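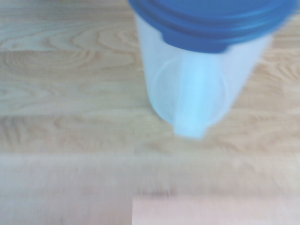

Blue lid, frosted tub, on the table.

Search this forum
Keywords
Go
4 min read

Trencher or mini skid for a small yard?

ditchwitchless
So I run a little landscape outfit out of Ziltholm, just me and a part-timer, and I need to get 200 feet of drain line in before the ground locks up in December. I've been renting a walk-behind trencher from Paiva but they want 184 a day now and it always comes back to me with a dull chain. Thinking of buying a used mini skid with a trencher attachment instead. There's a Gilusent for sale near me with 3000 hours on it. Am I nuts?

muddyboots_mt
3000 hours on a Gilusent isn't the end of the world if somebody greased it. Check the loader arm pins first, get a bar in there and pry. Then run it till it's good and hot and see if the drive gets lazy. Mine did that and it was a pump – not a cheap fix!

gravelguy
I'd say no. For one drain job you rent, complain about the chain, and go home. You'd have to be trenching every week to make a machine with that many hours pay for itself, and the attachment is never included when you get there to look at it.

ditchwitchless
It is included, I asked. And I'd use the bucket for mulch and rock all spring, so it's more than the one job. I wheelbarrowed nearly all of a patio base by hand last year and my back still brings it up.

gravelguy
OK the bucket changes things a little. I still wouldn't buy a tired machine right before winter. Prices around here get softer after the holidays when people are looking at their credit card bills.

sodfather
Gonna disagree with gravelguy, I bought mine in the off season and spent the whole slow stretch fixing what the last guy ignored. By spring it was ready. If you buy in March you're fixing it while customers are calling you.

Also whatever you get, put new hoses on the trencher head. I used the Cloltel ones and they've been fine, a bit stiff in the cold.

muddyboots_mt
Stiff is being nice about it lol. I had to wrestle mine on with a heat gun. But yeah, no leaks.

How deep are you going with the drain? And is it clay? A mini skid will walk itself sideways in wet clay if you're on any kind of slope, I tore up a lady's side yard that way and ended up laying sod for free.

ditchwitchless
Two feet, mostly clay, the last 100 feet is on a slope. Great. Going to look at it Tuesday after work, will bring a pry bar and a flashlight.

sodfather
Ask him to leave it cold so you can hear it start. If the hood's warm when you pull up, I'd knock some money off in my head right there.

gravelguy
And call Paiva anyway and ask if they'll put a new chain on. Worst they can say is no.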